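Hutis Help Board > Home and Workshop > Desks, Tables, Surfaces

Black cables taking over a white table, how do I route them without drilling?

Viewed 678 times

flatpack_regret
posted 11/04/2024

I bought a white table because a catalog told me it would make the room feel bigger. It makes the cables feel bigger. Every black cord I own lies across it like a pen mark on a clean shirt, and there are more of them each time I look away.

Most of the mess is on the left. One cable wanders down the side, another one loops out toward the front and leaves by the corner, and a small black plug usually ends up near the edge with no obvious plans. Then there's the thin stuff, the little red and white wire that is too short to hide and too delicate to shove around. 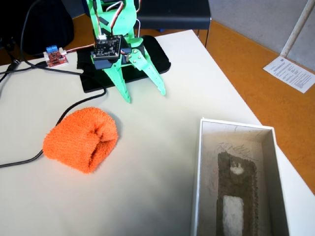

I've tried twist ties, which gave me the same cables in a tighter and angrier shape. I've tried taping them flat with masking tape. It held for an evening and left a stripe of glue that picked up every crumb in Usholm. I also tried running everything under the table, and then found that I unplug things far more often than I thought, and that I don't enjoy crawling.

The rules are as follows. No drilling, because the top is the one part of this table that is still nice. No grommet holes, same reason. Whatever I do has to come apart quickly, since the stuff on the table gets shifted and turned all the time and the cables have to go with it.
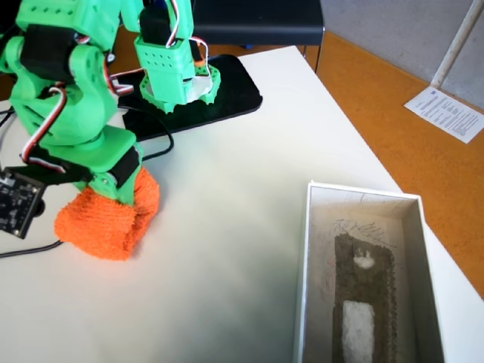 A cable that crosses the middle of the table is the one that bothers me most. The ones at the edges I can pretend not to see, but the one in the middle is right where my sleeve goes, and I've dragged half the table sideways with a cuff. I have one power strip on the floor to the left. Budget is $35, and I'd like some of it back.

Also, how do you get tape glue off a white top without making a dull patch? I'd like that answered even if the rest is hopeless.

cordwrangler_n
Accepted by the poster

Not hopeless. You have two problems and you've been treating them as one, with tape.

The first problem is the cables that never need to move, the ones going from the back or side of the table to the power strip. Get a clamp-on cable tray. The Catacutan one I use cost me $33 and grips the rear edge with two padded clamps, no screws into anything. Put the power strip up in the tray so that only one cord goes down to the floor. This alone removes most of what you're looking at, and also the crawling.

The second problem is the cables that do need to move. Don't fasten these down tight. Pick one route, along the back edge and then down the left side, and put an open-topped clip every so often so the cord lifts out with one finger. Leave a loose loop at the end, enough that you can turn whatever it's plugged into without the cord going stiff. People always make this loop too small because it looks neater, and then they wonder why the connector gets flaky in a month.

For the one in the middle: go around. A longer cord that follows the edge beats a short one that cuts across. If it can't go around, lay it straight, from back to front, and your sleeve will meet it less often.

Thin wires I would leave alone. Don't bundle them with the heavy black ones, since the heavy ones will win any argument. A strip of soft hook-and-loop, barely closed, is plenty.

Glue: a little cooking oil on a cloth, wait, wipe, then dish soap and water. Unplug and clear that end of the table first. Try a spot near the back before you do the front. No scouring pads, and skip the acetone unless you want the dull patch.

flatpack_regret replied:
The oil worked. The table now smells faintly of salad, but the stripe is gone. Tray is ordered, which leaves me two dollars for the clips.

cordwrangler_n replied:
Binder clips on the back edge, cord through the wire handles. Ugly, but it's the back.

mostly_beige

Get white cables. I swapped all mine and they vanished. Well, they vanished for 7 weeks and then they were gray.

Also have a look at the Zolden stick-on clips, they peel off clean if you pull slow. Mine did on the desk. On the wall they took the paint, so I guess don't use them on the wall.

notatabledoctor

Same situation here, white top, black cords, different sense of defeat. I put a dark desk mat down the left third and ran everything over it. Black on black. It is exactly as messy as it was before and I can't see any of it.

The mat slides a bit. I used a bit of shelf liner under it - the rubbery kind - and it stays put unless I lean on it, and I lean on it.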